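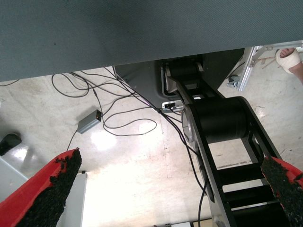 Gwion Harries has spent a good part of his working life chasing numbers back to where they came from, and his first book, The Borrowed Number, is the story of how often that chase ends somewhere embarrassing. It came out from Flustitz in April, after six years of writing and rewriting, and it deals with the sort of figure we all carry around and repeat at dinner: how much water a person should drink, how long a habit takes to form, how much of a conversation is body language. We talked for most of a morning in the building outside Titent where he does his writing, which has a pale concrete floor, scuffed and faintly stained, with a bright patch on it where the light bounces back at you. He likes a plain floor, he told me, for laying out paper. I liked him right away.

I asked first how a person comes to write a whole book about bad footnotes, and he laughed and said that he hadn't meant to. He was a copy editor then, checking references for a textbook company, and one afternoon he tried to confirm a single line about how much people remember of what they read.

"The line had a citation, so I pulled the citation," he said. "And that one cited something else, so I pulled that, and so on back. I think I was on the fifth article before I noticed it was dark out. And at the bottom of it all was a training brochure with no author and no study in it. Just a bar chart. Somebody had drawn a bar chart!"

He kept a folder after that. The folder became a drawer, and the drawer, as these things will, became a set of shelves. By the time he signed with Flustitz he had followed 147 separate claims as far back as he could get them, and the book tells the stories of 12. I wondered how he chose, and he said it was mostly a matter of which ones had people in them.

"A lot of these trails are dull," he said cheerfully. "It's a typo, the typo gets copied, the end. I wanted the ones where you could see someone being tired, or hopeful, or in a hurry. There's a chapter about a decimal point and it's really about a woman trying to finish a report before her maternity leave. I have a lot of sympathy for her. I'd have missed it too."

That sympathy is what I enjoyed most in the book, and I told him so (at some length, I'm afraid, since I had read it twice by then). It would be easy to write this kind of thing with a sneer. Harries mostly saves his temper for the people who were told about a mistake and went on using it, and even there he tends to stop and ask what it would have cost them to quit.

The longest chapter, and the one he says nearly finished him, concerns the Dolla survey, a mail-in questionnaire on sleep whose results have been quoted in magazines for decades. The usual figure given for the number of people who took part is 1,353. Harries found the original boxes, sat down with them, and worked out that this was the number of envelopes mailed.

"Nobody lied," he said. "I want to be careful about that. The first write-up says 'sent to,' plain as day. The second one says 'surveyed.' The third one says 'participants.' Each of those is one small step, and each writer probably thought they were making the sentence nicer. I've made sentences nicer my whole life. It scared me a little."

Did he worry about his own footnotes? He put his face in his hands. There are, he admitted, 2 mistakes in the first printing that he knows of, both found by readers, and both will be fixed in the paperback. One is a page number. The other is a misspelled name in the chapter on vitamins, and he wrote to the man's daughter to apologize. She wrote back very kindly and sent along some of her father's papers, and he has been reading them ever since with an eye to a second book, though he wouldn't be drawn on that.

We got on to politics for a while, as you do. Harries gets asked to speak at city councils and school boards now, and he finds that people on every side want him to debunk the other fellow's numbers. He has a standing offer, which is that he'll check one of theirs for every one of the other side's. "I've had two takers," he said. "They were both librarians."

The Borrowed Number is on the long list for the Bergmann Prize for general nonfiction, and he is pleased about it in a shy way -- his mother has told everyone on her street. I asked what he hoped a reader would do differently after finishing it, and he thought for a good while.

"Look up one thing," he said. "Pick something you've said out loud this week and go look it up. It takes an evening. Maybe have a sandwich first."

Then he wanted to show me the vitamin papers, and I missed my train.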